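Kitchen and Pantry Assistant (part-time)

Modard Residential Services
Location: Skov House
Reports to: Dean Staniforth, Household Services Manager
Hours: 10 hours per week, mornings

About the position

Modard Residential Services invites applications for the position of Kitchen and Pantry Assistant at Skov House, a shared residence for adult students and visiting staff. The assistant keeps the shared kitchens clean, orderly and safe to use, with particular responsibility for dry goods, jars, bottles and reusable containers.

Residents cook for themselves. Modard provides the kitchens, the basic equipment and a common stock of herbs, spices, flour, rice, oil and similar staples. Residents also bring in their own food and containers, and a good part of the assistant's work consists of keeping the common stock and private items apart, returning stray objects to the right place, and clearing counters so that the next person can cook.

The position became vacant when the former assistant transferred to our Kimska residence. We wish to fill it before the start of the October term.

Main duties

The assistant will:

Clear and wipe down all kitchen counters at the start of each shift. Items left out are to be moved to the back of the counter, sorted, and then returned to the shelf, the cupboard or the resident's own bin.

Check jars and bottles for contents, label and lid. Empty containers in good condition are washed, dried fully and stored with their lids. Containers that are cracked, stained or missing a lid are set aside for recycling under the house rules.

Relabel common stock when a label has come loose or can no longer be read. Labels state the contents and the month of opening. Handwriting must be clear, in block letters.

Refill the common spice jars from bulk bags once a week, on Wednesday, and note any item that is running low on the order sheet. Orders are placed with our supplier, Markico, by the Household Services Manager.

Care for the wooden countertops. Standing water and wet cups are to be removed promptly, and the wood is to be oiled according to the schedule posted inside the broom closet. Abrasive pads and bleach may not be used on these surfaces.

Wash and put away mugs, glasses and drinking bottles left on the counters. Flip-top caps and lids with spouts must be taken apart, where the design allows, and cleaned with the small brush provided.

Keep a short written record of each shift — stock used, items discarded, anything broken — in the kitchen log.

The assistant does not prepare meals and is not responsible for residents' refrigerators, which are covered by a separate agreement.

Residents' property

Sports supplements, protein powders, vitamins and special diet foods are always treated as the private property of a resident, even where the container bears no name. They are never discarded, combined or decanted by staff. An unnamed tub or bottle is placed on the holding shelf with a dated tag and remains there for 9 days, after which the Household Services Manager decides what is to be done with it.

Homemade preserves and reused jars require similar care. Many residents keep herbs, tea or leftovers in jars that once held jam, and the printed lid or label may have nothing to do with what is inside. If the contents cannot be identified with confidence, the assistant asks before opening or emptying the jar.

Requirements

Applicants must be at least 18 years of age and legally entitled to work. They should be able to stand for the length of a shift, lift a box of dry goods from the floor to counter height, and reach overhead shelves with the help of a step stool.

A basic food handling certificate is required. Applicants who do not yet hold one may be appointed on the condition that they complete the course within the trial period. Modard pays the course fee.

Previous work in a kitchen, a grocery store, a school cafeteria or a similar setting is an advantage, as is experience with stock records. Applicants should be tidy and methodical in their work and comfortable speaking politely with residents, including on occasions when a resident is displeased that an item has been moved.

Fragrance-free hand soap and gloves are supplied. Staff with a known allergy to nuts, sesame or dried spices are asked to mention this in their application so that suitable arrangements can be discussed.

Terms of employment

The appointment is permanent, following a trial period of three months. Pay is set according to the house staff scale, and the applicable step depends on previous experience. Paid leave is earned from the first day of work. Work clothing is provided and laundered on site.

Shifts begin at 8:30 a.m. and are arranged by mutual agreement one month ahead. The assistant may occasionally be asked to cover a shift at Kimska, in which case travel time is paid.

How to apply

Please send a letter of no more than 800 words, together with a current résumé and the names of two references, to the attention of Mikkel Holst, Personnel Office, Modard Residential Services. Paper applications may be handed in at the front desk of Skov House during office hours. Kindly write "Kitchen and Pantry Assistant" on the envelope or in the subject line.

Selected applicants will be invited to a short interview, followed by a practical task in one of the kitchens. The task consists of sorting a counter of mixed containers and filling out a page of the kitchen log. No preparation is needed. Applicants are paid for the time spent on the practical task.

Questions about the duties may be directed to Dean Staniforth. Questions about pay and terms should be addressed to the Personnel Office. Applications are reviewed as they arrive, and the position will remain posted until it has been filled.

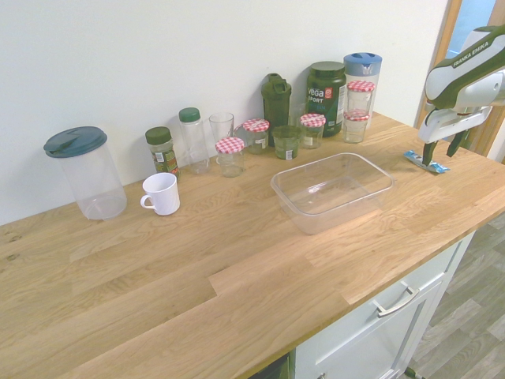 Jars, bottles and tubs along the back of an oak countertop.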